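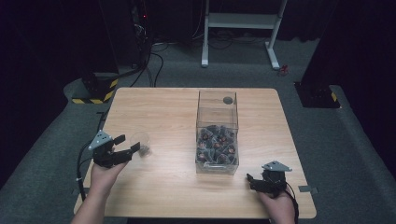 What is the best container for small loose parts that get taken out a few at a time on a bench?
A clear, open-topped box with straight walls, filled to half its height or less, with a small clear cup next to it for the parts in use.

Bench storage > Small parts > Clear box and cups on a wood-grain top

bench_rb
Starting a separate thread as this was cluttering the drawer cabinet one. The setup is a see-through box for bulk, clear cups for portions, all on a pale wood-grain table with rounded corners, dark gray carpet below. Parts are small, dark and angular. They interlock when piled, so the pile doesn't flow and you end up picking from a heap with steep sides.

Two things I'd like input on:
1. Cup choice. Clear cups are hard to see on a pale top.
2. Glare off the tabletop.

The box itself I am happy with. It has a slot cut in the near face, low down, which I would have put near the rim.
Ramesh Bhardwaj

trayliner
Low slots are a problem with small parts. If the slot is taller than the smallest part dimension, parts come out of it when the box is slid. Cover it from the inside with clear tape or a strip of sheet.

bench_rb
Taped the one on my other box in January. Tape lifts at the ends. Will try sheet.

cpace
On cups: stop using clear ones. The only argument for clear is seeing the contents from the side, and you are looking down into it anyway. A white or blue cup costs the same. I use the Rellico ones, opaque, flat base. Dark parts show up well against a white bottom.
Corrado Pace

oddlot
Disagree with cpace. With an opaque cup you can't tell if a part is stuck under it. With a clear one you can. I'd keep clear and mark the rim with a paint pen.

cpace
How often does a part end up under a cup?

oddlot
Often enough that I changed to clear. We put over 2,000 parts through a bench in a batch and the short counts were nearly all strays under or behind containers.

trayliner
Rim marking works. Use a paint pen, the regular kind wipes off with alcohol.

bench_rb

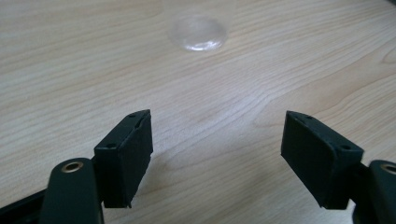 Clear round piece on the pale top. The grain shows through it.

bench_rb
Straight overhead lighting gives you one bright line along the rim and not much else. Move the light and the line moves with it.

gauge_block
A mat fixes this without changing the cups. Mid-gray, matte, not black. Your parts are dark gray, so on black you lose the parts instead of the cup. Trorkier sells a plain one in a size that leaves a margin on a normal bench. Avoid anything printed with a grid, it is more clutter for the eye to sort through.

cpace
A mat adds an edge for parts to catch under. Same stray problem oddlot is complaining about.

gauge_block
Thin mat, corners taped. Mine is 6 years old and flat.

oddlot
Or cover the full top and have no edge in the working area.

wendell_k
Is that top veneer or printed? If it's printed, scuff it with a gray pad and the glare drops. If it's veneer, don't.

bench_rb
I don't know. It came with the room. The pattern does change from one place to another and there is a swirl in it, so I had assumed veneer.

wendell_k
A swirl proves nothing. Printed patterns have knots and swirls too. Look for the same swirl twice. A print repeats at some interval, and on a long top you will usually find the second one. Check the underside and the edge as well. If the grain doesn't carry over the edge in any believable way, it's a print or an edge band.

gauge_block
Edge band doesn't rule out veneer. Plenty of veneered tops have a banded edge.

wendell_k
Fair. Then the repeat test is the only one I'd trust without cutting into it.

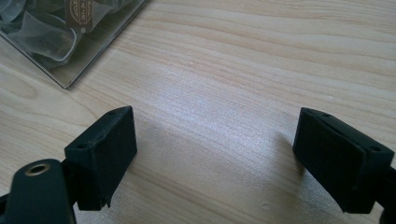

Sheen across the middle of the top. Faint oval swirl left of center.

bench_rb
The band is widest where the cups go, and the corners are darker. I looked for a repeat of the swirl on a short stretch and found none, but I haven't cleared the whole table.

wendell_k
Then leave the finish alone until you have.

cpace
Agree on that much. Move the lamp before you touch the surface. Raise it and offset it to the side so the reflection lands off the work area. I run a Wyss diffuser at 300 lux on the bench and have no bright patch.

trayliner
300 is low for small dark parts.

cpace
It's fine with white cups.

trayliner
It's fine with your eyes.

bench_rb
Summary of what I will try: mid-gray mat, paint pen on the rims, lamp offset. Sheet over the slot. Cups stay clear for now. I have 13 of them and would like to use them up before buying opaque.

herkolia_fan
The Herkolia tubs have a sloped floor, which helps with parts that interlock. They slide to the front as you take from it. Not cheap.

oddlot
Tried one. With angular parts they bridge at the slope and you have to shake it. Flat floor and a shallow fill was better for me.

gauge_block
What fill depth?

oddlot
Two or three layers. Anything deeper and you pull up a clump.

bench_rb
Mine is filled deeper than that, to around half the box. Will split it into two boxes and report back on the clumping.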